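Terstead, December. Visit to the Vatari open day, 10:30 slot.

Came up on the early train with Ezequiel Ibarra. Badge, safety sheet, short walk to the demo room. The task they had on was the animal guessing game: a gripper working the hinged flaps of a tabletop board with French name cards.

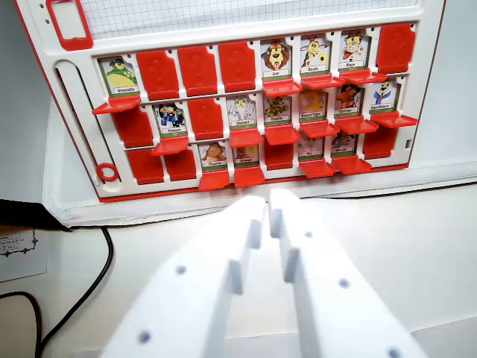
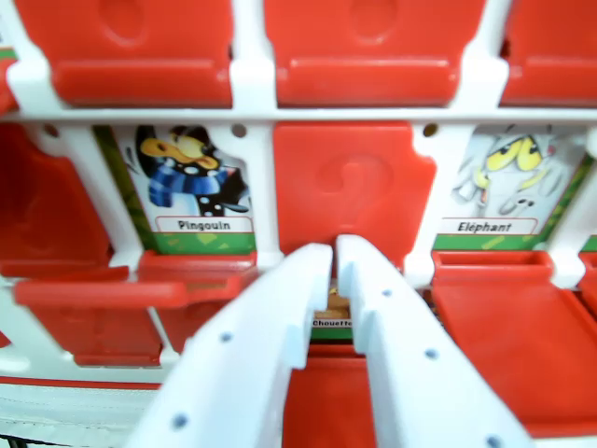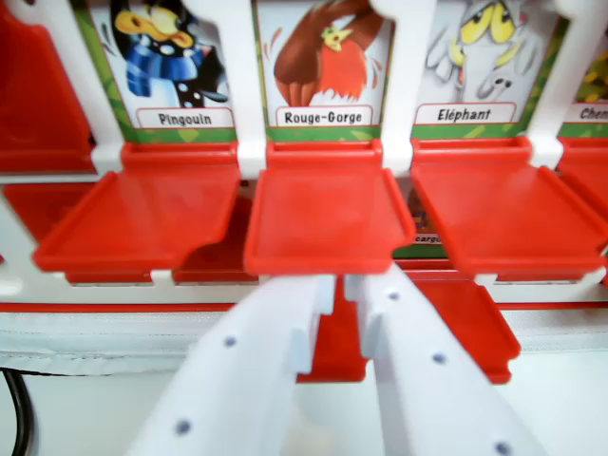 Two fingers, a wrist camera, a board full of small red flaps.

Benito Cabello ran the session. The controller is called Hurar and takes the wrist view as its main input. He gave the training set as 2575 episodes, all teleoperated, with 200 held back for testing. I asked how the held-back ones were picked. By operator, he said, so the test covers hands the model has never learned from. Reasonable choice. I would have liked a second split by board position and told him so.

Control rate is 8 Hz. I had expected more for contact work on thin hinges. Cabello's view is that the compliance in the fingers absorbs most of the error and a faster loop gave them only noisier commands. No plot to support this. He promised to send one.

Main difficulty according to him: a flap gives almost no force signal until it passes its balance point. After that gravity does the work and the arm has to get out of the way. They tried force thresholds first, dropped them after 4 months, and went to vision for the whole motion. Glare on glossy plastic was the next problem. Handled with lighting changes in training, details not given.

Ezequiel asked about cycle time compared with the Montoya cell we have at work. Not a useful comparison, different job entirely, but Cabello answered politely.

Coffee bad, sandwiches fine. Left at 1:15.

To do: write to Cabello for the loop rate plot. Check whether our own wrist mount leaves room for a camera that close to the fingers. Return the visitor badge, still in my coat.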